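Atas de Assembleias Municipais: conjunto de dados sobre regras de votação e quórum

Ficha do conjunto de dados

Versão de 1 de novembro de 2023 (quarta-feira)

Resumo

O conjunto reúne disposições regimentais sobre votação, quórum e desempate em órgãos deliberativos locais. Cobre 171 regimentos, codificados artigo a artigo segundo um esquema comum. Destina-se a investigação comparada sobre o funcionamento de assembleias municipais e câmaras de vereadores, em especial o efeito das regras de quórum na aprovação de orçamentos e na alteração dos próprios regimentos.

A unidade de observação é a disposição, isto é, o menor trecho de um regimento que fixa uma regra autónoma. Um artigo pode dar origem a várias disposições. Um regimento sem qualquer regra sobre determinada matéria gera um registo vazio com o código SEM_REGRA, para distinguir a ausência de regra da falta de dados.

Conteúdo do repositório

disposicoes.csv - tabela principal, uma linha por disposição
regimentos.csv - metadados de cada regimento
codigos.csv - dicionário de códigos e respetivas definições
textos/ - texto integral dos regimentos em UTF-8
scripts/ - rotinas de validação e de junção das tabelas
ALTERACOES.txt - histórico de versões

Campos da tabela principal

id_disposicao: identificador único, estável entre versões.
id_regimento: chave para regimentos.csv.
artigo: numeração tal como consta do original, incluindo alíneas.
materia: orçamento, regimento, destituição, geral ou outra.
quorum_tipo: presença, votação ou misto.
quorum_valor: fração decimal do número legal de membros.
maioria: simples, absoluta, qualificada ou unanimidade.
desempate: voto de qualidade, repetição, rejeição ou sorteio.
abstencao: indica se a abstenção conta para o apuramento da maioria.
nota: texto livre, preenchido apenas quando o codificador teve dúvidas.

O campo quorum_valor não deve ser lido isoladamente. Quando quorum_tipo é misto, o valor refere-se à presença e o limiar de votação consta do campo maioria.

Recolha

Os regimentos foram obtidos nos sítios institucionais dos órgãos e, na falta de publicação em linha, por pedido escrito. O prazo de espera por resposta foi de 90 dias, findo o qual o órgão foi excluído da amostra. A recolha terminou em outubro. Os documentos digitalizados passaram por reconhecimento ótico de caracteres e revisão manual. Trechos ilegíveis estão assinalados com [ILEG] e não foram codificados.

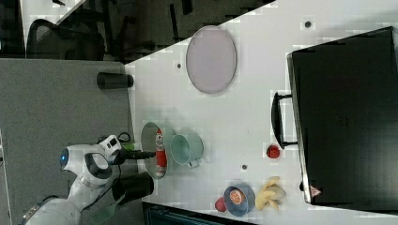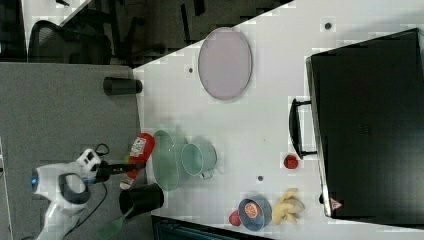 Codificação

Cada regimento foi codificado por duas pessoas, de forma independente. As divergências foram resolvidas por uma terceira, com registo da decisão no campo nota. As regras de leitura são as seguintes:

1. A remissão para lei geral é codificada como REMISSAO, mesmo que o conteúdo da lei seja conhecido.
2. A expressão "maioria dos membros", sem outra indicação, é lida como maioria absoluta dos membros em efetividade de funções.
3. A expressão "maioria dos presentes" é lida como maioria simples, com abstenções contadas - salvo disposição expressa em contrário.
4. As normas transitórias só são codificadas se estiverem em vigor à data da recolha.

Um subconjunto de 30 regimentos foi recodificado de raiz para medir a concordância. Os resultados, por campo, estão em scripts/concordancia. O campo abstencao apresentou a concordância mais baixa e convém usá-lo com reserva.

Validação

A rotina Dolitz, incluída em scripts/, verifica a integridade das chaves, a presença de valores fora do dicionário e a coerência entre quorum_tipo e quorum_valor. Deve ser executada depois de qualquer edição manual das tabelas. Os erros são escritos em validacao.log, um por linha, com o identificador da disposição afetada.

Limitações conhecidas

- A amostra não é probabilística. Os órgãos com regimento publicado em linha estão sobrerrepresentados.
- O conjunto regista regras escritas. A prática das sessões pode divergir delas e não foi observada.
- Cerca de 5 por cento das disposições têm nota de dúvida. Recomenda-se repetir as análises sem esses registos.
- Os regimentos revistos depois da recolha mantêm a redação anterior até à versão seguinte.

Usos desaconselhados

O conjunto não substitui a consulta do regimento em vigor e não deve servir de base para impugnar deliberações. Também não permite ordenar os órgãos por qualidade democrática: nenhum dos campos foi concebido para esse fim.

Licença e citação

Tabelas e dicionário sob CC BY 4.0. Os textos dos regimentos seguem o regime aplicável aos documentos oficiais de origem. Na citação, indicar o título do conjunto e a data da versão utilizada. As correções devem ser enviadas como pedido de alteração ao repositório, com o id_disposicao, o valor proposto e a transcrição do artigo.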